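**Is bubble wrap over the front of the sink a real thing, or did I get talked into something dumb?**

Asked in: Kitchen & Bath > Sinks and Counters

Background. We have a big single-bowl stainless sink in a black countertop, with light wood cabinets below. The sink is fine. What I'm losing is the cabinet front under it. Everybody in the house leans on that edge with wet sleeves, water runs over the lip, and the finish on the door directly below has gone dull and a bit rough at the top. The contractor who put the cabinets in quoted me $850 to replace the two doors and the false front, and he told me in the same breath that the new ones would do the same thing in a few years if we "kept washing up like that."

My sister-in-law says to lay a long strip of bubble wrap across the front edge of the sink and let the bottom half hang down over the wood. Water hits the plastic and goes someplace else. She has done this since August and swears her cabinets look new. Her cabinets ARE new, so I don't know what that proves.

My doubts:

- Where does the water go? If it runs down the plastic and drips off the bottom, I've moved the wet spot six inches lower.
- What holds it there? She uses a strap along the length of it. I can't picture that staying put with people bumping into it all day.
- Doesn't it trap damp against the wood? That seems worse than splashing.
- It's packing material. It can't last.

I looked at the stick-on silicone splash guards too, and I don't believe the reviews. The Jimby one has 2130 ratings and half of them were written the day the thing arrived. I'd like to hear from someone who has used ANY of this for longer than a month.

— Adaeze Ojo

---

**Answer 1** (marked helpful by the asker)

I did the bubble wrap for one winter in a rental, so I can speak to some of this. I'm not a fan, but it's less silly than it sounds.

The water does drip off the bottom. You were right to ask. What saves it is that a splash is mostly small amounts, and small amounts sit in the dips between the bubbles until they dry or you wipe them. If someone sloshes a whole pot over the edge, it's going on the floor, same as before.

Trapped damp is the real problem. Put the bubbles toward the wood so there's air behind. I had the flat side in for the first two weeks and found a line of moisture every morning. After I flipped it that mostly stopped, but I was also taking it down at night by then, so I can't tell you which one did it.

On the strap: mine was a piece of flat black webbing from a broken Okero duffel bag. It slipped constantly until I pulled it tight, and then it was okay unless somebody leaned on it. Everybody leans on it. If your countertop has no lip or knob at either end to anchor to, I don't know what you'd do. Tape on stone lasted me three days.

Cut the strip longer than you think. Water finds the ends. I'd cover the full width of the basin plus a hand's width on each side, and it helps to have a second person hold one end while you line it up, or it curls back on you.

Lifespan, five weeks or so before the bubbles along the top were flat. I had a roll left from moving so I didn't care. I wouldn't buy a roll for this.

What fixed it was dull stuff. I rubbed paste wax on the top edge of the door, which you can do on a Saturday, and I moved the dish rack so wet things weren't being carried across the front. Then I got a faucet with a pull-down head and taught my kids to keep it below the rim. Two out of three of them learned.

**Comment from Adaeze Ojo:** Which wax? And did it yellow? The door is pale and I don't want a stripe.

**Reply:** Clear furniture paste wax, whatever the hardware store had. No yellowing that I saw, but I left after a year. Try it on the inside of the door first.

---

**Answer 2**

just buy the Langat silicone one. suction cups. done. mine is great

**Comment from Adaeze Ojo:** How long have you had it?

**Reply:** got it tuesday

---

**Answer 3**

Ruairí Daly here. I refinish cabinets and I'm going to be the grump on this page.

Don't hang plastic on wood you're already worried about. If the finish is rough to the touch, it's open, and water is getting in. Covering it means you stop looking at it. I've been called out to kitchens with bath towels, shower curtain, a yoga mat cut in half, all hung over the front of the sink, and the door behind was always further gone than the owner thought.

I also don't buy $850. For two doors and a false front with damage only at the top edge, you want a light sand and two or three coats of a water-resistant clear finish. The last one I did like that came to $644, and that included the end panel beside the dishwasher, which you haven't mentioned. Get a second quote. Ask whether the top edges of the doors were ever sealed. Mostly they weren't. Factories skip them and so do installers, and that's where yours is failing from the sound of it.

Check the caulk too, where the sink meets the counter. If it's split at the front, water is coming under the rim and down behind the false front, and your wet sleeves are getting blamed for it. Lay a dry paper towel inside the cabinet against the back of that panel overnight. If it's damp in the morning, no splash guard of any brand is going to help you.

As for bubble wrap, if you need something for the week between now and the repair, fine. Take it off when the dishes are done and hang it somewhere to dry. Same with the sponges, by the way. People keep a row of them on the back ledge behind the faucet and then ask me why the caulk there turned black.

I've no opinion on Jimby or Langat. A customer had an Evell guard and the suction cups let go on her stone counter, but hers was a textured finish and yours may be polished.

**Comment from Adaeze Ojo:** Paper towel was dry this morning, so it's us and not the caulk. Top edges are bare wood, I ran my finger along them. Nobody sealed anything. Calling someone else for a quote. I'm going to try the bubble wrap until then, bubbles in, off at night, and I still expect it to be on the floor by the weekend.

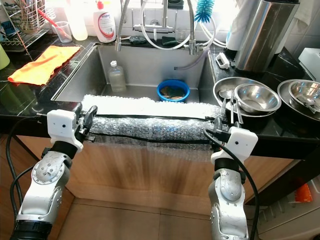 **Comment from Ruairí Daly:** Bare edges, there you go. Make sure whoever quotes you is pricing all the edges and the back as well, and get that in writing. If they tell you the back doesn't need it, call a third one.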